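Week 4: sorting, and why we start with blocks

Hi all, notes from Thursday for anyone who missed it, plus a few things I ran out of time to say. I talk fast, so if the handout and your own scribbles disagree, go with the handout!

We started with attributes. An attribute is just something you can sort by: color, length, weight, what it's made of. Elif Naz asked whether "where it is" counts, and I said yes a bit too quickly. Position does count, but it changes the second you pick the thing up, so please treat it separately (I call it a state in the reading, pages 70 to 98).

Then we did the button jar. Thiện's group sorted by color first and size second, Diễm's group went the other way around, and they ended up with the same piles in a different order. That's the bit I want you to remember for the quiz. With two independent attributes the order doesn't change the final groups, only how much handling you do on the way there.

Handling is where it gets fun. With a heap of buttons you mostly scoop. With long pieces you have to think about which way each one is lying, what it's next to, and whether you can get a grip on it without shoving its neighbor.

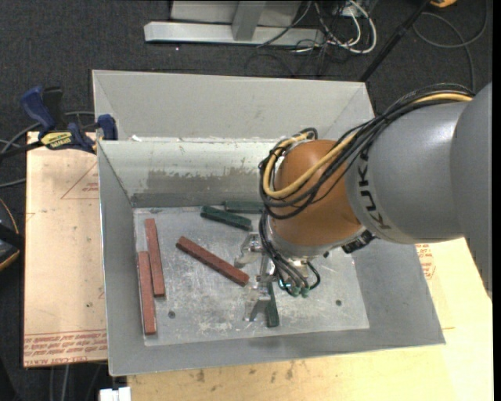 So a color sort with long blocks is really two jobs. Deciding red or green takes no time at all. Picking is the slow part, and two blocks lying almost side by side will cost you more than one sitting out on its own diagonal. A piece right up against a wall is its own little headache, because you can only come at it from one side. Montri suggested always clearing the easy ones first to make room, and I like that a lot, though I'd want to see it timed.

For next week: do the Lanstead worksheet, problems 1 to 13, skipping 6 (there's a typo in it). Sketch your own layout of six long blocks, write down the order you'd pick them in, and bring it along. Pencil is fine.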